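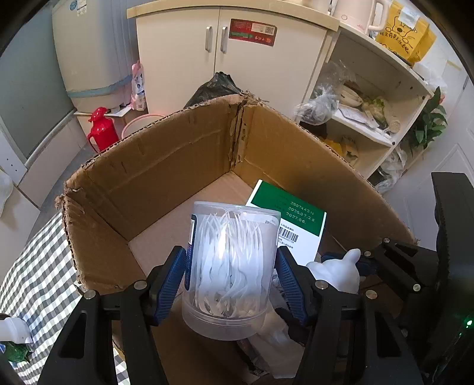 Inis

Clostix hand-held grippers, sold singly or as a pair

I sell these through the Skenduletti store and I also use them most working days, so you're getting a shopkeeper and a customer in one page. If you just want the prices: a single Clostix is $745 and the pair is $1,069. Cables and one set of finger pads per gripper are in the box. Everything else is an extra, and I'll get to the extras because that's where people's budgets go wrong (mine included!).

First question I always get – one or two? If your robot has one arm, or you're still figuring out whether you want to record by hand at all, buy one. You can add a second later, you just won't get the pair price. If you already know you'll be doing two-handed jobs, like holding a box steady while you take something out of it, get the pair right away. I bought mine one at a time and I'm still a little sore about it.

What you get is a black gripper body with two wide linkage arms and a pair of dark blue pads. The pads are ribbed, and they lean with the fingers when you close on something round, like the tub of floss picks at the top of the page. I like a clear round tub as a test item. It's smooth, it's shiny, and it tells you quickly whether your grip is any good. Small soft bags are a lot harder and I'd leave them for your second week.

The pads are a wear part. Please put them in your budget! I keep 3 spare sets on the shelf for every pair of grippers in use and I've never regretted it. You swap them by sliding the old one off the finger and pushing the new one on until it clicks. Go easy with the click, I've cracked one by leaning on it. Wash them in warm water with a bit of dish soap and let them dry flat. No alcohol wipes on the pads, they go stiff.

The pivot pins are silver-coloured and need next to nothing. Check them when you change pads, and if one has worked itself out a little, push it back in with your thumb and send me a note so I know which batch it came from.

Now the money part. When I set up my own corner I gave myself $3,000 for everything, and I figured the grippers would eat most of it. They didn't. After the pair I still had to find a computer that could keep up with the recordings, plus storage, and storage was the thing I got badly wrong. Buy more than you think you need, then plan for a second drive to copy the first one onto. Next came a decent chair, then a spare charger, then a longer cable because the one I had pulled on my elbow all afternoon. If I were writing that budget over again I'd spend on the grippers and the drives first and leave everything else until the work told me what was missing.

The stuff you pick up can cost close to zero. Don't order a special set of practice objects. A big cardboard box and a mix of household things will keep you busy for weeks – cartons, tubs, bags, odd little shapes with bits sticking out. I like torn-up old boxes with no flaps, they leave your wrists room to come in from above. Leave the furniture where it is, too. I work at home around kitchen cabinets and shelves full of groceries, and that suits the kind of jobs I'm after.

Do think about floor space. Two grippers over one box need more elbow room than one, and the bodies get close to each other when you're both reaching for the same corner (well, when both of your hands are). Measure your spot, then swing your arms in it before you order the pair. I mean it, go do it now.

People ask me how Clostix compares to the Dzene grippers. I've tried the Dzene for a short while. It's lighter in the hand and the trigger is softer, and if your wrists bother you I'd look at it seriously. I went back to Clostix for the spare parts, which I can get out of my own stock room in five minutes, so take my opinion with that in mind.

A few buying notes:

Orders for single units usually go out within the week. Pairs take longer because I match them and test both on the bench before they leave.

If you're planning for the next school or budget year, ask for a quote before February. The quote holds for sixty days and I can split grippers and spares onto separate lines if your office wants it that way.

The mount for your robot arm is not included. Tell me which arm you have and I'll tell you if I've got a plate for it. If I don't, you'll need to have one made, and you should leave room in the budget for a first try that doesn't fit.

Returns are fine for thirty days if the pads are clean. Used pads I can't take back.

Pads, pins, cables and chargers are all on the spares page, and the order form for singles and pairs is the same one. Pick the quantity at the bottom and write your arm model in the comments box.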